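About Cornberg

Walking holidays and small group tours, run from two rooms above a bakery. Been going 11 years now.

Who we are

Small firm. Gregor Morrison started it after a long spell driving coaches for other people and getting fed up with the stops. Forty minutes at a gift shop, ten at the waterfall. He thought it should be the other way round, borrowed a minibus and put a notice up in the library. First trip had four people on it and one of them was his aunt.

Now we take groups of up to 12. Never more. People ask, we say no, they usually book anyway.

What we do

Walking weeks, mostly. Some rail trips, a couple of island ones, and since last year a slow food week in November that fills up before the rest. Hills, coast paths, old towns. You carry a day bag, we move the big one. Breakfast always included, dinner most nights, lunch is up to you but the guide will know where the good soup is.

We don't do stag parties. We don't do ski.

Grading is on every trip page, one boot to four. One boot is flat and short. Four boots means you've done this before and your knees are fine. Please read it!! Every season somebody books a four because the pictures were nice.

Who you'll meet

Gregor Morrison – founder, still guides the spring walks. Does the route notes himself, by hand, then someone types them up.

Nnamdi Oyewole – bookings. If you've rung us you've spoken to him. Knows train timetables in countries he hasn't been to yet. Best caught before 11 in the morning.

Yu-na Na – guides the rail and island trips, speaks four languages, first aid trained like all our guides. Also looks after hotels, which means she sleeps in every one before you do. Two were dropped last year. Damp.

Chidubem Edet – website, phones, the luggage tags, anything with a plug. Moved us off the old paper booking forms and onto Stillex, the system you'll use to pay your deposit and upload your passport details. Ask him if you get locked out.
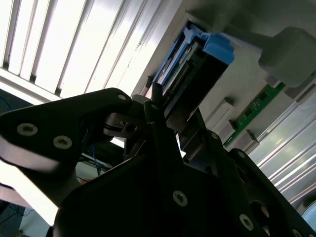 Blue module and gripper, seen from below

Ruwan Jayawardena – vans and drivers. Bags get there before you do, that's the whole job. Part time in winter, full time from Easter.

Plus a handful of local guides who come back year after year. Their names are on the trip pages.

Some numbers

People ask so. Last year 2,045 guests walked with us, and 381 of those had been before. Longest single trip is the Falo coast walk, 12 days end to end. Shortest is a weekend.

How we pick places

Somebody from the office goes first. Walks it, eats there, catches the bus. If the bus doesn't turn up we want to know before you do. We like family hotels and guest houses, places with eight or nine rooms and an owner at the desk. Etim was added this way. Yu-na went for two nights, stayed five, came back with a list of walks and a bag of walnuts. It's now our busiest autumn week.

We pay local suppliers within 14 days. Small hotels can't wait three months for there money and they shouldn't have to.

Things that go wrong

Weather, mainly. Ferries. If a walk isn't safe the guide changes it and that decision is final, no arguing on the hillside please. If we cancel a whole trip you get everything back, or move to another date, your choice. If you cancel, see the booking terms, the amounts depend on how late it is. Get insurance. Proper one, that covers walking at height.

Working with us

We look for guides most winters. You need a mountain or walking leader award, first aid, a clean licence and patience. Send a short letter, not a long one, to the office. Same for hotels and guest houses who'd like us to come and see. We do answer but it can take a couple of weeks in high season.

Groups and clubs

Walking clubs can book a whole departure, same price per head, and we'll change the route a bit if you ask early enough. Nnamdi has the dates.

Finding us

Office is up the side stairs, green door, ring twice. Open 9 till 5, closed for lunch when the bakery has pies on. Car park behind is shared so dont block the flour lorry. Brochures are free, we post them out in January and again when we remeber.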